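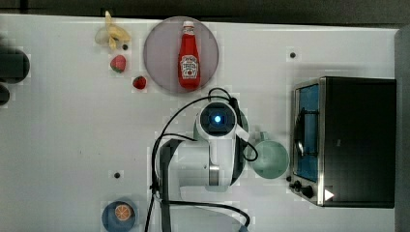 Play Resources Forum > Home Corner and Pretend Food

Topic: Storage and rotation of toy food sets

Brigitta_W
Good morning. I am responsible for the pretend kitchen at the Godoy family centre and am revising our storage procedure before May. At present all toy food is kept in one tub with the plates and bowls. Pieces go missing and the fruit is rarely offered together. I propose separate trays for fruit, condiments and crockery. Comments from other centres would be appreciated.

K.Alhassan
Our centre adopted separate trays and returned to a single tub within a term. Children do not play by category. A ketchup bottle on a plate, with a banana and strawberries alongside, is a perfectly ordinary meal to a three-year-old, and sorting it away between sessions took staff 20 minutes they did not have.

Yolanda Huaranga
I must respectfully disagree with the previous reply. Sorting at pack-up is part of the activity and our older group manages it well. I would, however, keep small pieces such as orange slices in a bowl with the set. They are the first items lost under furniture.

Brigitta_W
Thank you both. The bowl is a sensible suggestion and will be added to the draft. Has anyone replaced single pieces of fruit? Our supplier, Stota, sells complete sets only.

R_Bastos
Clarnus accepts orders for single pieces, although the colours may not match an older set. Our replacement banana is noticeably paler than the original. The children have raised no objection.

K.Alhassan
I have no concern about colour. My concern remains the number of trays - two would be workable, three would not.

Yolanda Huaranga
Two trays would be acceptable to our centre also, with condiments stored beside the plates.

Brigitta_W
Noted. I will trial two trays and post the revised procedure in this topic.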